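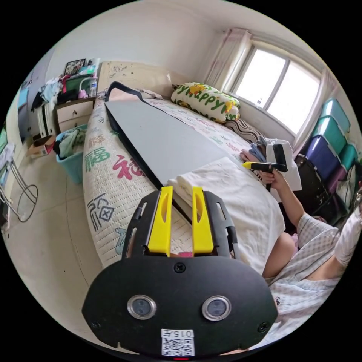 Household and shop-floor work: gallery and notes, September

The question we get most often is whether a machine can do the chores yet. The short reply is that some machines can do some parts of some chores, in rooms they have been trained for, at a pace most people would find hard to watch. This page collects the work as it looks at the recording end, where a person does the job with hand-held grippers and the result becomes training material for an arm. The notes cover Gashi, which is the household set, and Ullitz, which is the shop-floor set. Both run on the same policy code.

Gashi holds 2,444 usable episodes to date. An episode is one attempt at one task, from first contact to release. Episodes with a tracking dropout are thrown out and not repaired.

Bedroom, towel
Folded white towel at the near end of a long grey board, on top of a quilted bed cover. The operator works seated on the edge of the bed with a gripper in the hand.

The towel is the easiest cloth item in the set and it is still not solved. Picking up a folded towel works well when the rolled edge faces the gripper, and badly when the arm arrives at the open side, where it tends to take one layer and leave the rest. Our fix so far has been more episodes from the open side. A regrasp step was tried and added more failures than it removed.

The cover matters more than we expected. White cloth on a white quilted surface gives the policy little to separate the two, and the large printed characters help or hurt depending on which one the towel lands near. We have kept patterned bedding in the set for this reason. Plain grey bedding gave better numbers and a worse policy.

Bedroom, everything else
A lived-in bedroom has pillows in different prints, clothes in a pile, a laundry basket already full, and a nightstand with no clear space on top. A person sorts this without thinking. The current policy treats a pile of clothes as one object until something moves.

Putting clothes into a basket is the task closest to being usable. It tolerates a poor grasp, it doesn't care which way up anything lands, and a dropped sock can be picked up again. With the basket standing in the open, Gashi's last test run finished 200 items before a stop that needed a person. With the basket pushed in beside a bed frame, the arm ran out of reach and the test was ended.

Closing drawers works. Opening them works if the handle is a bar. Moulded plastic drawers with a lip underneath are a weak point, as the finger has to go in from below and the camera loses sight of the tip at the moment it counts.

Making a bed is not attempted. We recorded a small number of episodes with a person on each side and shelved them.

Kitchen
Covered in the last update, so only the changes are listed.
Mugs from rack to shelf: reliable, slow.
Wiping a bench: the motion is fine, the result is streaky. Force along the wrist is still open loop.
Cutlery: sorting is good for forks and spoons. Knives are excluded from all household work and will stay excluded.
Plastic film and bags: no progress.

Ullitz, shop floor
The shop-floor set was recorded at Kurkley, a parts distributor with a packing line and a returns bench. The lighting is even, the benches are the same height, and the items arrive in trays. All of that makes the numbers look better than the household ones, and they should not be compared directly.

Tray to carton is the strongest task we have. The arm handles up to 530 items in a shift with an attendant nearby who also looks after other stations. A practised packer is well ahead of that. The case for the arm is the overnight run, when the line would otherwise be idle.

Returns are harder. The item may be in its box, half in its box, or taped to something that isn't its box. Cutting tape was dropped early. What remains is presenting the item to a scanner and putting it in the right tub, and the arm does this for rigid items only. Soft goods go back to a person, for the same reasons the towel does.

Sweeping and floor work are done at Kurkley by a conventional machine and are not part of Ullitz.

Grippers
The hand-held units and the arm-mounted units share the same fingers and the same camera position. This is the main thing that makes the recordings transferable. Finger slots should be checked for lint after any cloth session. The fingers on the cloth units are changed on a fixed schedule and the old ones go to the shop-floor units, where wear matters less.

Every unit carries its own label and the label must be entered in the log before recording. Eleni Krasniqi keeps the calibration file and will reject a session that has no unit number, so please don't send one in without it.

Where this leaves the question
For a shop with trays, rigid goods and someone nearby, the machine is useful now. For a house, it can fill a basket, put away mugs and close drawers, provided somebody has moved the furniture enough to let it reach. Folding from a heap is a research task. We'd put a towel taken from a heap and folded square at 3 good results in a short row before the first bad one, and a bad one usually ends with the towel on the floor.

We are asked for a date and don't give one. The rate of improvement on cloth has been uneven - two gains this year came from lighting and bedding changes in the recordings and had nothing to do with the model.

Next update
More bedrooms, with narrower gaps between the bed and the wall. Pillowcases, off the pillow first and on the pillow later. A second site for Ullitz if Brorkeck can free up a bench. The arm-side results for towels will be posted with the grasp direction listed separately, as several readers have requested.

Requests for episode lists should go through the Brorkeck contact form with the set name in the subject line. Raw recordings made in private homes are not released.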